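### 3.2 Gathering the demonstrations

When we began this project we had the comfortable idea that the arm would be the hard part and the examples would more or less take care of themselves. After one long March of collecting, we would like to gently warn the reader off that idea. Most of what we learned in building the Pikudby set came from the hours at the table, and we hope this section gives enough of the day-to-day detail that another small lab could do the same without repeating our false starts.

The full set holds 774 demonstrations of a single family of tasks: moving small household items between a slatted basket and an open cardboard tray. We picked the pair on purpose. The tray is plain and forgiving, with low walls and a flat floor, while the basket is full of thin bars and gaps that confuse depth estimates and catch on fingertips (and, now and then, on sleeves). A policy that has only ever seen the tray tends to treat the basket floor as if it were solid, and we wanted plenty of examples that teach it otherwise.

Demonstrations were recorded in sessions of 36, with a rest in the middle — the operators asked for this early on, and the later halves of the sessions got noticeably smoother once we listened. Each demonstration was given at most 65 seconds. If the item had not reached its goal by then, we kept the recording anyway and marked it as unfinished, and these unfinished runs were used only to train the progress estimator that we describe in Section 4.

Before every run the operator brought the arm to a resting pose beside the basket with the fingers free, and both containers were emptied. We then shifted the basket by hand, up to 30 millimeters in any direction, so that the model could not simply memorize one spot on the table. We did not clear away the odds and ends along the wall. Our first pilot, recorded at the Ostirero bench against a spotless background, gave us a policy that did very nicely there and fell apart at the Villanueva bench, where people keep things on the table like people do everywhere. Leaving ordinary clutter in place cost us nothing, and the Illent baseline, trained on the same recordings, seemed to benefit from it as well. Figure 2 shows the workspace with both containers empty.

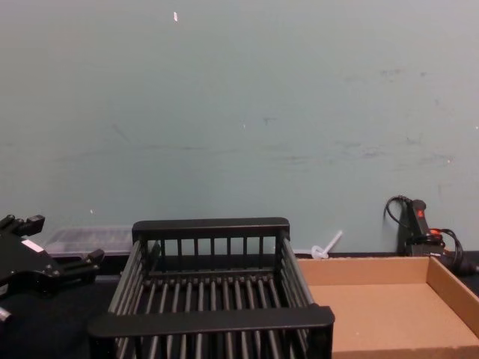

**Figure 2.** Workspace with the gripper (left), slatted basket (center) and cardboard tray (right).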